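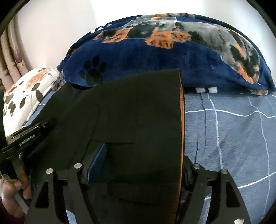 Household Money Desk, Satti Credit Club

Keep your crypto recovery phrase on paper. Write the words in order with a pencil, then check them against the wallet screen.

Make 2 copies and store them in separate buildings. Don't photograph either one or save it to email. 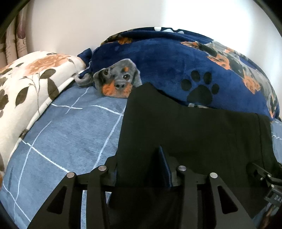 Black fabric on the bed

Put the wallet's name, such as Vutik, on a different sheet. Read both copies over every December and rewrite any word that has faded.

Orla Madigan, March 2021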